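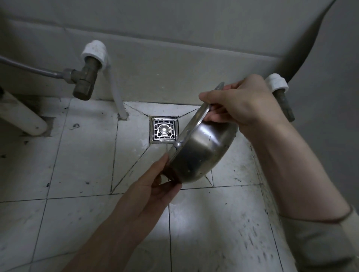 Photo: Lorne Petrenko

Catechism class starts again in February

The adult catechism class at Utden Reformed Church will begin a new round in February. We will be reading the Heidelberg Catechism from the beginning, so new members and anyone who missed the last round can join without catching up on anything.

The catechism was first published in 1563. It is written as questions and answers, and later printings divided it into 52 Lord's Days so that a church could go through the whole text in a year. We will follow that division. Most sessions will cover one Lord's Day, and a few of the shorter ones will be taken together.

Lorne Petrenko will lead the class. Each session runs 50 minutes and ends in time for morning worship. We open with prayer, read the text aloud around the table, and look up the Scripture passages that go with it. The rest of the time is for discussion. You do not have to read aloud if you prefer to listen.

The class will meet in the Vasilakis Room, which is down the hall from the library. The door from the parking lot will be unlocked at 9 a.m. If you need the ramp, use the Ularex Street entrance and turn left past the coat racks. 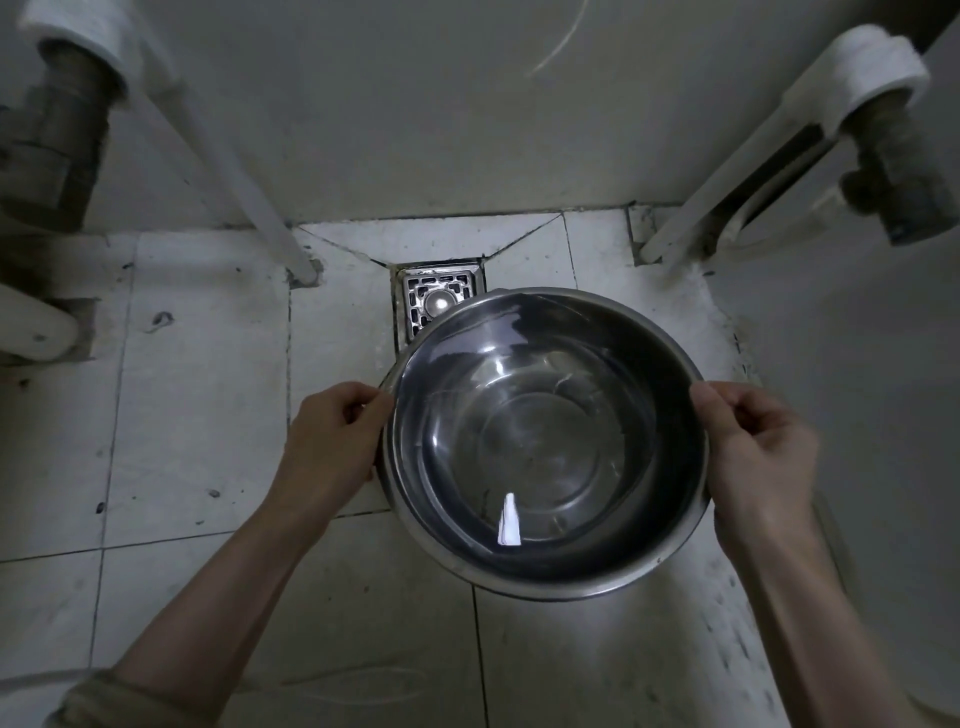

Books are on the table outside the office. They cost $2 each, and you can put the money in the envelope. If you already have a copy at home, please bring it, even if the translation is different. We used three translations last time and it led to some of our better discussions, especially on the opening question about our only comfort in life and in death.

A large-print edition is available. Tell the office if you want one so it can be set aside for you.

Several people have asked about children. The nursery will be open during class for those under four. School-age children have their own lesson at the same hour in the lower hall, where they are working through the parables in Luke.

Members of the Itau fellowship are invited as well. Their own group finished the Psalms before Christmas and will not start another study until after Easter. Anyone driving over from Itau who has room in the car should call the office, as two people there need a ride.

The first session covers Lord's Day 1. Please read it through once before you come, along with Romans 14:7-9. The sign-up sheet is on the board by the library. You may also come without signing up.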